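Cellano went on at a quarter past nine, and by the second chorus the whole back half of the Verkness was singing a song it had never heard before!

I was up in the balcony with a lemonade and my sister's coat over my knees, and I swear the floor was humming. She'd brought a trumpet player this time, a tall boy in borrowed shoes, and when he came in on the slow one (the one about the ferry) people just stopped talking. Even the bar stopped. I'd paid 17 dollars for that ticket and would have paid it again on the stairs going down.

The new single was the one everybody wanted, of course, and she made us wait for it. She played two old ones, then a cover of something my dad used to whistle while he did the dishes, and then she laughed into the microphone and said all right, all right, you lot.

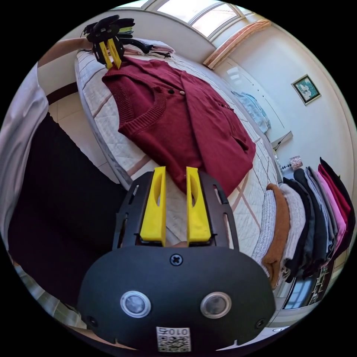
Felicja Tokarz thought it was too fast. On the record you get to hear her breathe before the last verse, she told me on the tram home, and tonight she ran straight over it like she had a train to catch.

I said that was the best bit! I said she sounded like someone running down a hill with her arms out, and Felicja pulled her scarf up over her mouth and looked out at Covwood going by, all the shops dark, and I could hear her humming it anyway. Fast, too.

We got off one stop early so we could sing the ending properly. I took the high part and missed it by a mile, and a dog started up behind somebody's fence, and we did the whole chorus again from the top.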